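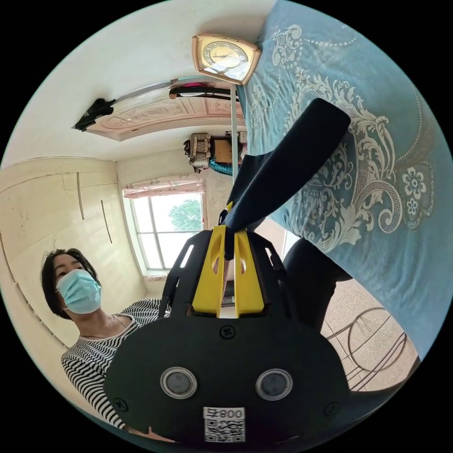
How many folding examples before the policy stops grabbing air?

Vy Lương
Hi everyone! I'm collecting cloth-folding demos with hand-held grippers on a real bed, with a busy quilt and dark clothes, and we have 600 episodes so far. The trained arm still closes beside the fabric on dark pieces – navy and black mostly – and does fine on the lighter ones. Should I keep collecting, or change something first?

Thu Lý
Oh, I know this one too well! Before you record more, look at where your fingers start. Ours began every episode in nearly the same spot, so the model never learned to come in from the side.
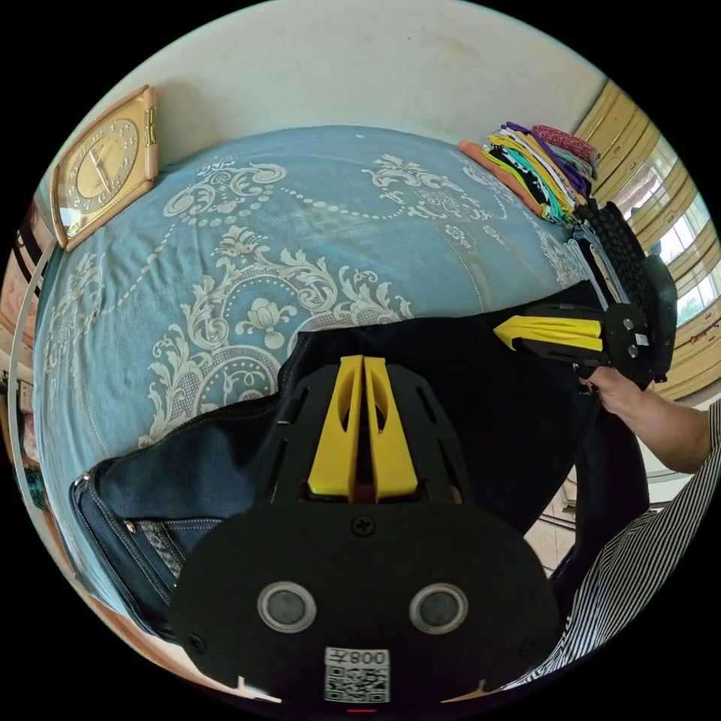 We moved the start pose every 3 episodes after that, and swapped the garment every 40. Check your gripper width readings as well, and redo the calibration if they drift.

Brorell
more light. worked for me

Related
Syncing two grippers in one recording
Narnora export drops the last second
When to throw out a bad episode

Contact | © Girkau Community Help | Back to top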